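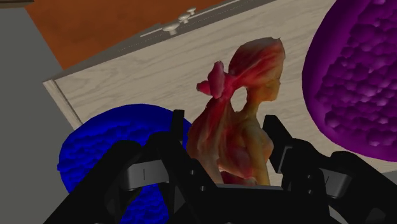

Vue rapprochée en simulation : la pince Plidari à deux doigts tient une figurine entre ses patins gris.

Accueil > Simulation > Préhenseurs > Pinces à deux doigts > Plidari

Plidari, modèle de pince à deux doigts pour bras simulé

La Plidari est notre pince virtuelle préférée du catalogue, et on le dit d'autant plus volontiers qu'on a passé une bonne partie du mois de mai dessus ! Deux doigts articulés, noir mat, des biellettes ajourées, une paume plate, et sur chaque doigt un patin gris marqué d'un fin trait vertical. Ce petit trait, on y tient beaucoup : dans une vue rapprochée, il donne tout de suite l'orientation du patin par rapport à la pièce, et on règle l'approche bien plus vite.

Le modèle est livré avec sa géométrie visuelle, sa géométrie de collision simplifiée et ses limites articulaires, le tout dans une seule archive. Il s'ouvre directement dans l'environnement Orakzai, sans conversion.

Ce qu'on a aimé à l'essai

D'abord la tenue des formes compliquées. Une figurine avec une queue-de-cheval, un nœud à deux boucles et un bas de corps drapé, c'est tout sauf un cube de test, et c'est exactement le genre d'objet qui met en difficulté un modèle de contact trop sommaire. On a pu reprendre la prise sous plusieurs angles sans que les patins traversent le maillage (un vrai plaisir quand on a connu les anciennes versions). Ensuite la lisibilité : même de très près, on distingue les deux doigts, la paume et l'objet, et on comprend ce que fait la pince sans afficher la moindre courbe.

Le contrôleur Cukanen, fourni en option, ajoute 11 préréglages de fermeture, du plus doux au plus ferme. On conseille de commencer par les deux premiers pour tout ce qui est fin ou irrégulier, puis de monter par paliers. Le journal d'essai enregistre la consigne, l'ouverture et l'effort à chaque pas : gardez-le activé, c'est une mine d'or au moment de comparer deux réglages.

Comparer avec une autre pince

La scène Protis est incluse, et c'est elle qui rend la comparaison vraiment agréable. On y retrouve une petite table en bois clair dans un intérieur meublé et des objets aux surfaces très différentes. Choisissez un bras, montez une pince, jouez la séquence, changez de pince, rejouez. Les positions de départ sont mémorisées, donc on compare des choses comparables. La bibliothèque contient 328 objets à saisir, et nos propres essais totalisent 1363 prises, toutes consultables dans l'archive avec leurs réglages.

Pour une première comparaison, prenez un objet léger à brins fins, avec une dépose au-dessus d'un récipient peu profond. La hauteur de lâcher se règle au clavier, et la vue large permet de surveiller le coude du bras en même temps que les doigts.

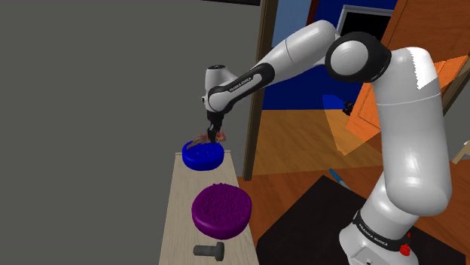
Peut-on utiliser la Plidari sans le contrôleur Cukanen ?
La pince accepte n'importe quelle consigne d'ouverture envoyée par votre propre programme ; seuls les préréglages de fermeture et le journal d'essai demandent le contrôleur.

Contenu de l'archive

Modèle de la pince Plidari, géométries visuelle et de collision
Scène Protis avec positions de départ mémorisées
Bibliothèque d'objets à saisir
Relevé complet de nos essais
Notice de montage en français

Le contrôleur Cukanen se télécharge à part. Si vous travaillez déjà avec une version précédente de la Plidari, pensez à vider le cache de collision avant la première ouverture, sinon l'ancien maillage des patins reste chargé.

Fiche mise à jour le 19 août 2023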